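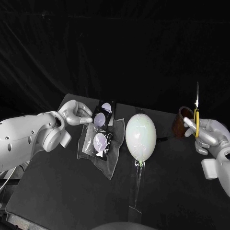
A balloon and a card of lavender discs on the work table.

Party stock at Fothergill

Sorting of the party stock began on Thursday at the Fothergill store. The cupboard had not been gone through for years and holds 1,602 items by the old list, most of them bought from Plallis or Sustard. Balloons are to be let down and the tape pulled off before they go in the bin. Carded goods stay on their cards if the plastic is still sealed, and go in the shallow trays. Cloths go in the wash bag by the door.

We have 52 trays and could use about 100. If you have any spare, please leave them at the Stendero desk before noon. Lids are not needed.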